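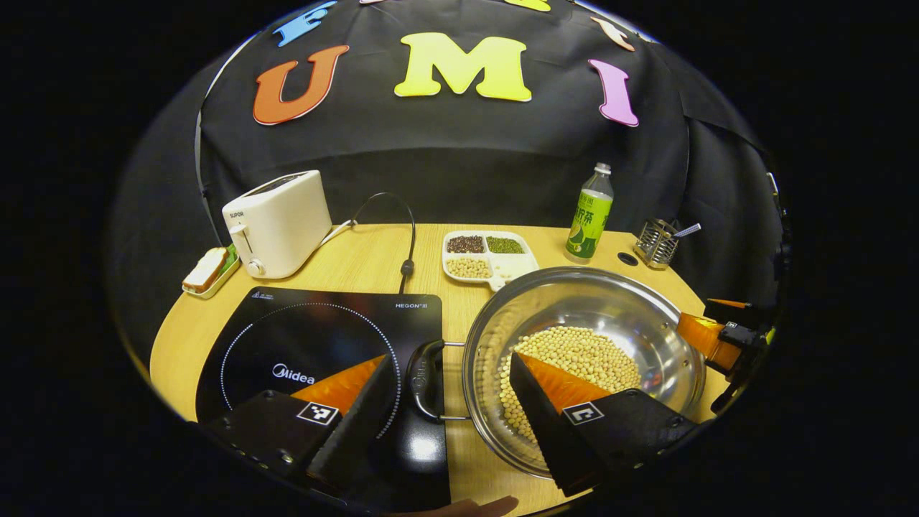 Photo: Mehwish Satti, Zukville open day, September

3. The visit to the open day

On Tuesday our group went to the open day of the Wondo laboratory in Zukville. Our supervisor, Mr. Cletus Okafor, asked each of us to write one part of the report. My part is the kitchen demonstration.

The kitchen table was the place where we stayed longest. It had an induction cooktop, a toaster, a tray with different beans and a big steel pot with dry soybeans in it. The demonstration was done with hand-held grippers. One gripper held the pot by the rim, and a second one was in front of it. The fingers have orange soft pads with ridges on the inner side, and each finger of the front gripper carries a small black and white marker.

Wajid Lodhi from the laboratory explained the work to us. He told us that they collected 427 recordings for the pot task, and that over 300 of them were good enough for training. A person must move slowly and keep the markers visible - this was more difficult than I expected. I tried it myself for 12 minutes and my wrist was tired after that.

Saqib Tanoli asked how the weight of the beans changes the grip. The answer was that they did not measure it yet. We think this can be a good question for our own project in section 5.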